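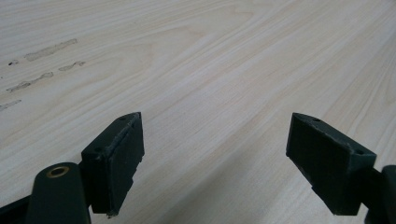
Masking the fingers before you run the tracker

Last touched 8 June 2026. Works with current Josik. Older Josik has a different config layout, see the end.

Short version: the tracker picks corners on the fingers, the fingers move with the camera, so the solver thinks the camera is standing still. You get a trajectory that lags, or sits flat and then jumps. Mask the fingers and most of that goes away. Takes less than an hour the first time, a few minutes after that.

What you need

A recorded session in the normal Josik folder layout
The mask tool (partanen, it's in the same environment)
Gripper width log, if you have one. If not, use the static mask, skip ahead
Any image editor that can save a black and white PNG

How to tell you have this problem

Run the tracker with no mask and dump the inliers:

josik track session_dir --no-mask --dump-inliers

Open the inlier overlay. Look at the bottom corners and the lower left and right sides. If points are stuck there while the rest of the picture slides by, those are finger points. Screw holes, hard edges, anything shiny. Corners love that stuff. A bare table gives the detector much less to grab, long soft grain and maybe a mark or two, so a handful of finger points can outvote it.

Check the log too. Line called static_ratio. It's the share of inliers with near zero motion while the IMU says we're moving. On our bad session from April it was 97 percent. That run was basically tracking the gripper.

Step 1. Pick your reference images

You want the fingers fully open, fully closed, and somewhere in the middle. Plain background if you can. Open the gripper over an empty bit of table, hold still, close slowly, open again. Don't grab anything.

Extract stills:

partanen pick session_dir --by-width --n 6

Six is plenty. More doesn't hurt but you're going to be drawing on these by hand so.

No width log? Use --by-time and pick yourself. Uyên Hoàng wrote the by-width option and says it needs the log in the same clock as the video. If the picks all look the same width, your clocks are off. Fix that first, everything below depends on it.

Step 2. Draw the polygons

partanen draw refs/

One polygon per finger. Left is L, right is R, the tool asks. Click around the outside of the finger, include the arm behind the pad and whatever bit of body shows along the bottom. Go out past the border of the image, the tool clips it for you. If you stop right at the border you get a thin unmasked strip and the tracker WILL find it.

Same number of clicks on every still, same starting point, same direction. The tool interpolates between polygons vertex by vertex. Start at the tip and go clockwise. If you start at the tip on one and the heel on another you get a bow tie.

Don't hug the edge. Leave a margin. Blur at the edge when the gripper moves fast, plus the detector window reaches outward. Set it in the config instead of drawing it fat:

mask:
 mode: width
 dilate_px: 11
 feather: false
 fill: zero

dilate_px of 11 is what we run on every rig. Going lower got us finger corners back. Going much higher starts eating the table between the pads and you want that table, it's close to the camera and gives you the best parallax.

Feather off. Feathering is for pretty overlays. The detector reads anything above zero as usable.

Step 3. Shadow

Forgot this in the first version of the page, Jade Boychuk caught it. The gripper throws a soft shadow on the table and the shadow travels with you. Usually too soft to make corners. Under a hard lamp it does make corners, along the shadow edge.

Test for it: run with the finger mask on, dump inliers again, look just inside the gap and below it. Points lined up along a dark edge = shadow. Add a third polygon, label S. Keep it small. If it needs to be big, move the lamp.

Step 4. Build the mask table

partanen build refs/ --out masks/gripper.npz

Makes one mask per width step. Then scrub through it:

partanen view masks/gripper.npz session_dir

Drag the slider end to end. Watch the tips. The tips are where interpolation goes wrong becuase the finger swings a little as it closes on some linkages, not a straight slide. If the mask cuts a corner off the tip halfway through, add another still at that width and redraw. Rebuild. Repeat till bored.

Static mask instead

No width log, or you just need something today:

partanen build refs/ --union --out masks/static.png

Union of everything the fingers ever cover. Throws away a lot of table. Fine for slow arm motion in a cluttered room, where there's plenty of background up top. Bad for looking straight down at a bare table, because the bit you lose is a good part of what you had. Ask me how the first Codley sessions went.

Step 5. Track with the mask

josik track session_dir --mask masks/gripper.npz --dump-inliers

Check in this order:

1. static_ratio should drop to nearly nothing. If it's down but not gone, go look at the overlay.
2. inliers_per_image. It will go down. That's expected, you removed the fake ones. If it falls under 90 for long stretches you don't have enough texture, see next bit.
3. Loop check. Start and end the session with the gripper at the same spot, compare poses.

Low texture tables

Smooth pale wood is hard. The grain is there but it's low contrast and it all runs one way, so a point can slide along a grain line and still match. You'll see the trajectory drift in the grain direction and hold fine across it. Weird looking plot the first time you see it.

Things that help, cheapest first:

Turn on local contrast (preprocess: clahe: true). Do it before masking in the pipeline, after masking gives you a bright ring around the mask
Drop the detector threshold one notch, not three
Leave small marks and smudges on the table. Robel Woldegiorgis wiped ours down before a long session, very kind, tracking got worse
Tape down a few printed tags near the edges of the work area. Random spacing. A neat row of identical tags is its own problem
Tilt the camera up a touch if your mount allows, more room behind the table

Turning exposure up does not help. Pale wood washes out fast, and the far side goes first.

If it still doesn't work

Mask looks shifted sideways for the whole session: somebody bumped the camera mount. Redraw on stills from that session. Don't try to nudge the old polygons in the config, I lost an afternoon.

Mask fine at the start, late by the end: clock drift between width log and video. Run josik sync --two-point with a close at the start and a close at the end.

Mask is upside down: image rotation flag set in one tool and not the other. Has to be the same in both.

Tracker complains about mask size: you drew on resized stills. Partanen picks at full size by default but --preview shrinks them. Don't draw on previews.

Everything is masked: black is ignore, white is keep. Other packages do it the other way round. Use --invert.

Grasped objects

The mask covers fingers only. Once you pick something up it moves with the camera too and you're back to the same problem, smaller. For small parts ignore it, the outlier step copes. For anything that fills the gap set mask: grasp_box: true, which blanks the region between the pads whenever the width stops changing before fully closed. Crude. Colleen Gauthier is working on a proper version with segmentation, not merged yet.

Older Josik

The mask block goes under frontend: and not top level. dilate_px is called grow. No width mode at all, static mask only. Just upgrade.

Mask files for the Zesdale rigs are in the shared folder under masks/, one per gripper. Check the label on the gripper before you use one, they're not interchangable. Changes to this page go to Lorne MacPherson.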